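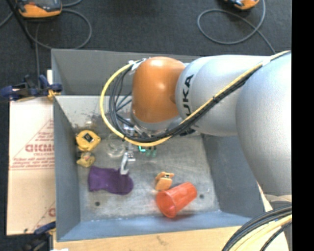 Friday, July 7, 2023

Open day at the Gurkwood hall. Writing this up with my shoes off and a mug of tea, so forgive the rambling, but I want it down before the weekend washes it all away.

We opened the doors at ten and the first lot were already waiting in the car park, a lovely bunch from Pryor, along with a retired couple who had read the notice in the library and came on the bus. Tour groups were capped at 15, which felt mean when we agreed it but was right on the day. Any more and the ones at the back would only have seen jumpers.

The bin picking was the big draw, as it was in December. People will stand for ages watching an arm go into a bin of household bits! I gave my usual talk about why a heap of odd things is harder than a row of tidy boxes, and used the purple cloth for the soft things and the clear container for the see-through ones (I do like having both in the same bin, it saves a lot of arm waving). A small boy wanted to know if it could measure itself with the tape measure. I said I would ask it.

Several people asked about the cables. To anyone who hasn't lived with one, that big yellow loop by the orange joint looks like something we forgot to tidy away, and I found myself explaining slack over and over: the wrist has to turn and the cables have to go with it. I'd like a short card about it on the rail next time. Something plain, with a drawing.

The visitor from Lurnel stayed for two whole sessions and asked very good questions, mostly about how we choose where to grip a cup lying on its side compared with one standing up. I said I would send our notes. Must do that on Monday, and not in three weeks like last time.

Things to sort:

The grasp counter on the Rutix screen read 2352 at closing. Please nobody reset it, I want to carry it on to the next visit.

Sound was poor. With 4 groups going round at once you can't hear yourself over the chatter, and I have no voice left. Could we borrow the little speaker from the teaching room?

The bin floor is getting properly scratched and throws back dull patches of light. I've been meaning to try the camera settings again with that in mind. Half a morning, I should think.

Clamps on the bin: check them before Tuesday's run, please, whoever is in first.

We ran eight sessions in all, and I finished the last one sitting on an upturned crate, with the retired couple back for a second look. They have asked to be told about the next one. Their address is on the sheet by the kettle, under the biscuits.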